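From: Rania Amrani
To: zerkwood-handling
Subject: Re: peg board episodes, how many more?

Bouchra Ragab wrote:
> We have 782 episodes on the peg board now. Do we really
> need another batch before training? And is the lighting
> meant to be like that, or has someone bumped the dial?

Bouchra,

Yes to both, I'm afraid. Abdelkrim wants the colour pushed about so the policy stops treating white light as a law of nature. Magenta is this week's torment. Green comes next, and I have booked leave.

On numbers: 22 of the 782 are me dropping the peg and saying something the logger thankfully doesn't record. Hajar has tagged those as failures, so please don't bin them. What we're thin on is left-hand grasps of the small pegs. I'd like 15 more per operator, with the right hand parked high and out of the way.

From this afternoon's session:

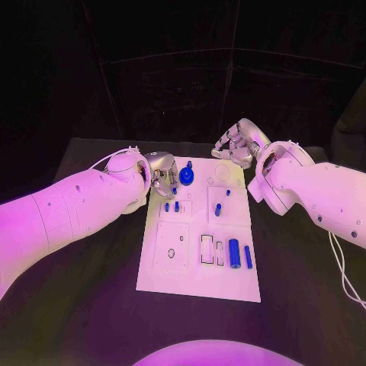
Left hand closing on a small blue peg, right hand parked. Pink light setting.

Please start every episode from that sort of pose – the Welau script trims anything before the first finger movement, and it is not gentle.

Gear disc episodes can wait until January.

Rania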